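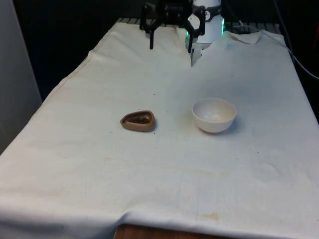

How often must a gripper be checked when the robot works only with light things, such as small bowls and dishes?

Before each shift, and again when anything has touched the fingers hard. Light work does not bend a finger quickly, but it lets a small error live for a long time.

Emiliano Esquivel gave me this answer on my first morning at Ronik, a workshop in the town of Arriaga where one robot arm spends its days picking up tableware and putting it down again. He has looked after the cell since it was bolted together in February. I came to write about the software. After one hour with him I had closed that notebook and opened another one, for the maintenance.

The cell is known as Omance, a name that came with the first project and was never changed. It has an arm, a gripper with two fingers, a table with a cloth on it, and a cabinet for the controller. The big factories outside the town have hundreds of machines and a department for each kind of trouble. Omance has Esquivel, a steel toolbox and a paper logbook, in which every entry has a number. On the day of my visit the last entry was 649.

I asked to read some of them. Most are one line long. "Finger screw left, a quarter turn." "Cable tie replaced." "Cloth changed, height taught again." That last one appears so many times that I asked what it means.

It means that the cloth is part of the machine. The arm does not feel the table in the way a hand feels it. It goes down to a height that was taught before, and if the surface has become higher by the thickness of a fold, the fingertips arrive too early. With a bare table this would not happen, but the bare table reflected the lamps and the bowls slid when the fingers touched them from one side. So a cloth was put on, the two problems went away, and a new one came, which is wrinkles.

Esquivel smooths the cloth with the side of his forearm, from the middle to the edges, and he never pulls at the corners. Pulling makes long waves, he says, and the waves come back during the day when the cloth relaxes. Small stains he leaves alone. A stain has no height. A fold in the working area he treats as a fault and writes in the book, even when the arm has not yet come near it. At the back, behind the place where the bowls go, he is less strict.

After the cloth comes the gripper. He sends the arm to its waiting position at the far end of the table, with the fingers open, and before he puts his hands near it he presses the emergency stop and hangs the key of the cabinet on his belt. He does this also for a check that takes 5 seconds. The habit comes from his years at Cullholm, a packaging plant where he repaired much larger robots and where, he told me, a colleague once lost the use of a thumb.

The fingers are checked in three ways. He moves each one gently from side to side to find play in the joints. He puts a short steel ruler against the inside faces, to see if they are still parallel. Then he releases the stop, closes the gripper slowly on a strip of paper and tries to pull the paper out. It should resist equally at the top and at the bottom of the tips. If it slides at the bottom, the tips are opening like a letter V, and a bowl with a thin rim will turn in the grip.

"People look at the arm, because the arm is beautiful," he said. "The faults are in the last five centimeters."

He uses real objects for the final test and he is particular about which ones. A round bowl is the easy case. It has a rim all around, and the gripper can come from any direction with one finger inside and one outside. A dish that is not round is more difficult. When the outline is something between an egg and a triangle, the two fingers may meet a surface that is not square to them, and the dish turns as they close. If there is something in it, the weight may also sit to one side. The lift that was good for the bowl can be poor for the dish, with the same program and the same force.

For this reason he wants to have the two kinds on the cloth together, with enough free space between them for an open gripper to go down without touching the neighbor. He does not measure this space. He opens two of his own fingers, compares, and moves the bowl a little.

The worst fault in the logbook is entry 300, and it needed two days to find. The arm had begun to miss its grips in the afternoon, never in the morning. Esquivel changed the fingertips, then a sensor, then taught all the positions again. In the end it was a cable. When the room became warm, its outer cover got softer, and it hung lower and touched the side of the table in one particular turn. The touch was very light, but it was enough that the controller felt a resistance and stopped early. The repair was a plastic clip, moved by the width of a hand.

Since then he follows every cable with his eyes at the beginning of the day and also after lunch. The afternoon check has its own column in the book.

I stayed until the cell was stopped for the evening. The arm went to its parking position, the lamps over the table were switched off, and Esquivel wiped the fingers with a dry rag. He does not use cleaning liquid on them, as some types make the rubber pads in other grippers swell, and he wishes to keep one rule for all.

Then he sat down with the logbook. Entry 650 says: "Right finger, small play, watch it." He has ordered a new pin for the joint, and until it arrives the paper strip test will be done 2 times in each shift.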